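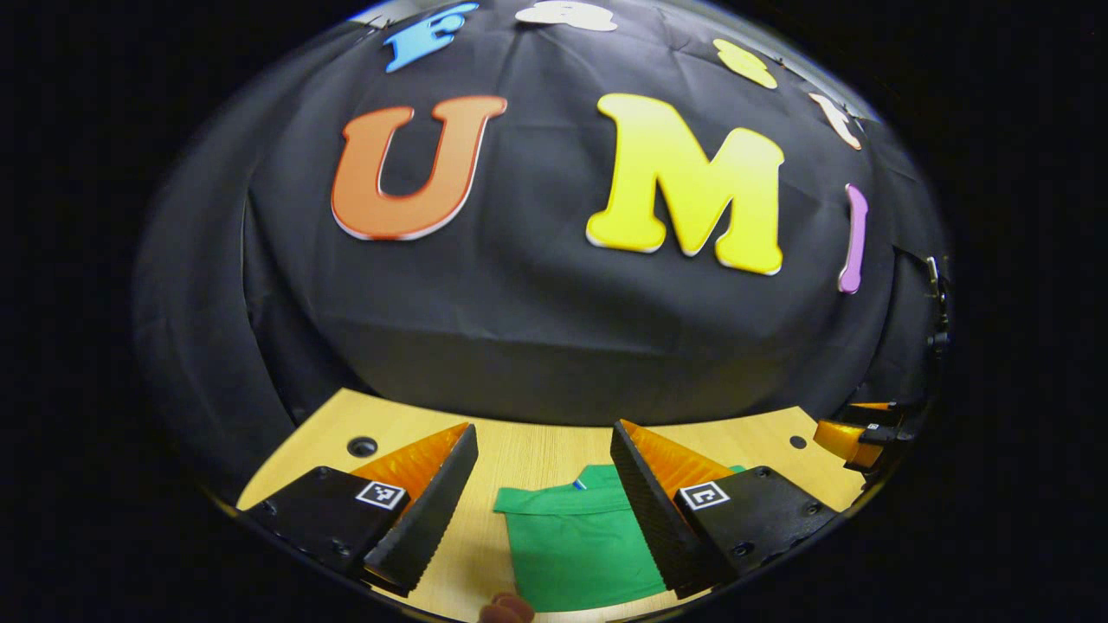 Fabric Backdrops and Display Cloths: Care, Pressing and Storage

Household Resource Sheet, Stastden Community Services
Reviewed 1/25/25

Black fabric is widely used behind school displays, market tables, family photographs and children's lettering. It shows creases, lint and dust more readily than most colours, and it is often put away in a hurry. The following guidance applies to plain woven cotton, polyester and cotton blends. Velvet, coated fabrics and anything with a sewn-in label marked "dry clean only" should be taken to a professional cleaner.

Before washing

Remove all pins, hooks, tape and attached pieces. Foam letters and shapes should be lifted slowly from one corner, with the other hand holding the cloth flat. Where adhesive remains on the fabric, place the cloth in a sealed bag in the freezer for two hours, then scrape the residue away with the edge of a plastic card. Solvent-based removers may lift the dye and should first be tested on the inside of a hem.

Shake the cloth outdoors and go over both sides with a lint roller. Check the hems for loose stitching and repair them at this stage. A small gap in a hem will usually open further in the machine.

Washing

Wash dark cloths separately, in cold water, on a gentle cycle. Use a liquid detergent intended for dark colours, at half the quantity recommended for a full load. Powders can leave pale streaks along the folds. Fabric softener should be omitted if the cloth will be used with adhesive dots or hook-and-loop tabs, as these hold poorly on a softened surface.

New black cotton may release dye during its first two or three washes. Residents using the shared laundry at Hoani Court are asked to run an empty rinse cycle afterwards and to wipe the door seal with a damp cloth.

Drying

Hang the cloth over two parallel lines so that the weight is shared, and keep it out of direct sun. Black dye fades unevenly, and a faded band across the middle cannot be corrected without dyeing the whole piece again. Polyester may be tumble dried on low for 15 minutes and should be removed while slightly damp.

Pressing and steaming

Press cotton on the reverse side with a warm iron. Ironing the right side of a dark fabric can produce a shine, particularly over seams. If this occurs, lay a damp cotton tea towel over the mark, hold the iron just above it and brush the fibres gently once the towel is lifted.

A handheld steamer is suitable for a cloth that is already hanging. Work from the top down and allow the fabric to cool before it is touched. Foam pieces must be kept well away from both the iron and the steamer.

Hanging

A cloth hung from two corners will sag in the centre. Support the top edge with a dowel passed through the hem, or with clips at even intervals. A second, lighter dowel in the bottom hem will draw out minor wrinkles overnight. Removable wall hooks should be chosen for the combined weight of the cloth and the rods, and the wall wiped clean and allowed to dry before they are applied.

Cleaning foam letters

Wipe closed-cell foam with lukewarm water and a drop of dishwashing liquid, then pat dry. Do not scrub printed edges or outlines. Pieces that have curled can be laid between two sheets of baking paper beneath a heavy book for a day or two. Store them flat in a shallow container, with paper between the layers, as strong colours may transfer to paler ones in warm weather.

Storage

Roll the cloth around a cardboard tube, right side inward, and cover it with an old pillowcase. Plastic bags trap moisture and are not recommended for storage beyond a few weeks. Where rolling is not possible, fold loosely and refold along different lines every few months. A cloth packed away in December should be aired before it is used again.

Borrowing equipment

The Prurnel Lending Cupboard holds a steamer, a pressing cloth and two adjustable hanging rods, which may be borrowed for up to seven days. Quote item 217 for the steamer and item 635 for the rods. Items must be returned clean and dry, with the water tank of the steamer emptied. Enquiries may be made at the Grerkus Road desk or by internal telephone on extension 1226.

Related sheets: Removing Candle Wax from Table Linen; Choosing Adhesive Hooks; Mending a Dropped Hem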